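4.2 Evaluation of the Wevora Bench Kit

The Wevora kit is sold by Britanetti as a complete tabletop station for two-arm manipulation. It ships with a pair of arms, a grooved aluminum rail, an enclosure with interchangeable wall and floor coverings, and the Clindel recording software. We assessed the kit on household tidying tasks, which place heavier demands on coordination than the block-stacking routines supplied by the vendor. All trials used the stock grippers and the default control settings.

Assembly followed the printed guide without difficulty, although the rail bolts required retightening after the first 400 cycles. Calibration of the two arms against a shared origin was less satisfactory. The guide assumes a plain floor, and the procedure had to be repeated whenever a patterned covering was installed. Tamošiūnaitė reports a similar sensitivity in an earlier version of the software.

Soft goods were the most demanding category. A cloth bag offers no fixed edge to grasp, and its shape changes with each contact. The operator therefore assigned one arm to hold the neck of the bag while the other worked at the basket (Figure 3). Of 183 recorded attempts in this category, 144 were accepted under the criteria given in Section 3. Most rejected attempts involved a slipped grasp — the finger pads supplied with the kit are smooth and wear quickly.

Figure 3. Soft-goods task on the two-arm station. The left gripper holds the gathered top of a drawstring bag; the right gripper is positioned over a white basket containing a green cloth.

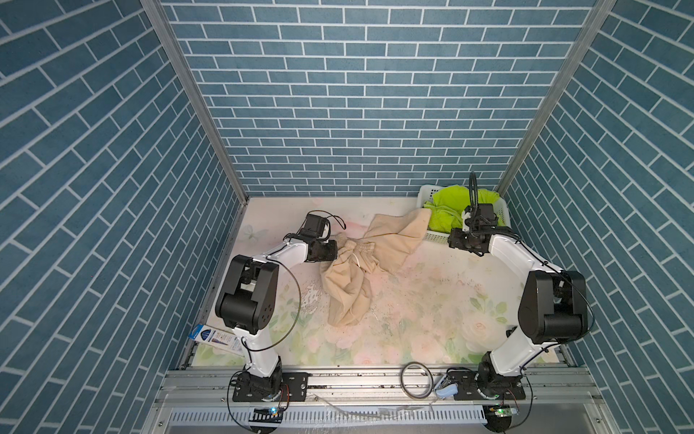
Replacement pads are available from Britanetti and are rated for 2,000 grasps. We did not test this rating. The service plan covers the arms and the rail but excludes the pads and cables, and laboratories planning extended collection should budget for both.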